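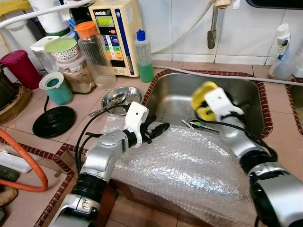 The sink, with the kettle base out and no kettle on it.

My aunt's instructions for the house ran to both sides of an envelope, and the kettle wasn't on either of them. She'd done the bins, the gas, the neighbour's cat (don't feed it, it's lying), the back door that wants a shove with your hip. Then she'd flown off to Grutari for her three weeks of colour and culture, and there I was at six in the morning with a kettle base, a cord, and absolutely nothing to sit on it.

So I looked. You'd look too, if you'd driven 300 kilometres the night before on servo coffee. I went along the counter first, past the jar with the orange lid and the brown powder I had decided was cocoa (I sniffed it, it was not cocoa), past the teal cup with its little white lid on like it was expecting rain. I looked behind the water machine. I love that machine, by the way. It's got a green screen and a red button and I've been told since I was a kid never to press the red button, and I'm forty-one and I still haven't.

No kettle.

I tried the cupboards next. My aunt keeps things in other things, so you can't just open a door and know. The biscuit tin had candles in it. The candle box had receipts in it, all the way back to when the shop in town was still called Virk, including one for 23 dollars that just said "repair" in her handwriting. Repair of what? I sat on the floor with that one for a bit.

Then there was the bubble wrap. I'd seen it when I came in, a great big sheet of it hanging over the front of the sink right down towards the floor, and I'd thought, well, she's been packing. But packing what? She'd gone with one small suitcase, she was very proud of that, she rang me up to tell me the weight. I gave the wrap a pop or two, I'm only human, and had a think.

I rang her. It was whatever time it is over there and she picked up straight away, with music going behind her.

"Where's the kettle?" I said.

"Good morning to you too," she said. "It's in the post."

"The kettle's in the post?"

"To your mother. She's always liked it."

Now, you have to understand that my mother and my aunt hadn't spoken since the business over the Clernel house, and that was eleven winters ago. Nobody in the family would even say the word Clernel at Christmas. And that kettle had been my grandmother's favourite, the first electric one she ever had, and the two of them had both wanted it, and my aunt had got it, and that was that. She'd kept it going for years past what was sensible. (Repair, 23 dollars. There you go.)

"You forgot the base," I said.

There was a long bit of just music.

"Oh, bugger," said my aunt.

I was looking straight at it, black and round, with its cord on. It's no use to anyone, a kettle without its base. You'd open the parcel and you'd have to ring up and ask where the rest of it was.

"I could post it on," I said. "There's plenty of wrap."

"No," she said, quite slowly. "No, leave it there, love. Let her ring."

I boiled my water in a saucepan and rinsed a spoon for the tea. The phone in the hall went at twenty past nine, and I let it ring four times before I picked it up, so I could finish my toast.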